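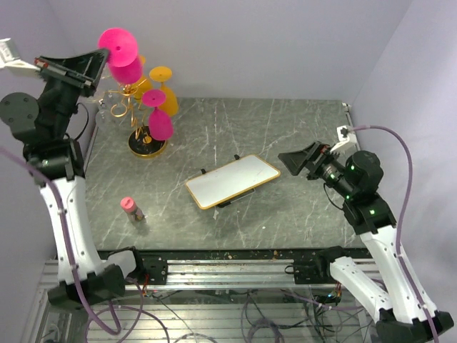 I finally gave up on the cupboard over the fridge. We have colored goblets from my aunt, plus a few she swears are Malinowski (no stamp, so who knows), and every time I reached for one I had to move 3 others. So I bought one of those countertop racks where everything hangs by the foot. Mine is gold metal with curly arms, a twisted stem and a round black base with a gold rim, and with the yellow-orange ones hanging upside down and the hot pink going up next to them it looks like a candy shop! My question is about loading. Do you go around in a circle or fill opposite sides first? And does anybody leave their glasses on it full time, or do they get dusty and gross? The counter it lives on is gray with white veins, so I'm also a little nervous about anything hard landing on it.
— flarka_kitchen

pinecupboard wrote:
Opposite sides, always. I had a cheap one from Fanis and if you put two heavy goblets on the same side it leaned like a drunk uncle. Lost a blue one that way in March and I'm still mad.

tidy_weronika wrote:
I don't think it matters that much if the base is heavy. Mine is cast iron and I load it any old way. What matters more is keeping hold of the glass until you feel the foot settle on the wire. People let go too early.

pinecupboard wrote:
Sure, if the base is heavy. Most of them aren't. Pick it up before you tell people it doesn't matter.

oldhouse333 wrote:
Am I the only one who thinks these are a bad place for everyday glasses? I had mine next to the stove and after a month the goblets had a film on them you could write your name in. Upside down keeps dust out of the bowl, fine, but the outside and the foot still get it. I went back to a closed shelf with a liner and I'm happier.

flarka_kitchen wrote:
Hmm, ours is nowhere near the stove, it's on the far left end by the wall. We use them most evenings so maybe they'd get washed enough? I did pick the rack up, and the base has some weight to it but it's no cast iron.

tidy_weronika wrote:
Then you're fine. Film is grease plus dust, and you don't have the grease. Just dry them all the way before they go up — water runs down and sits on the rim and leaves a ring.

mugsnotglasses wrote:
I got a wooden under-shelf rail from Prusoswood, took me 30 minutes to put up with 4 screws, and now I have my whole counter back. Just saying.

flarka_kitchen wrote:
Renting, so no screws for me. But I'm jealous of the counter space!

Comments (3)

Weronika Sikora
Felt pads under the base. Stops the scraping when you turn it to get at the back ones.

gobletgal
That pink! Is it part of a set or did you find it by itself?

pinecupboard
Still saying opposite sides.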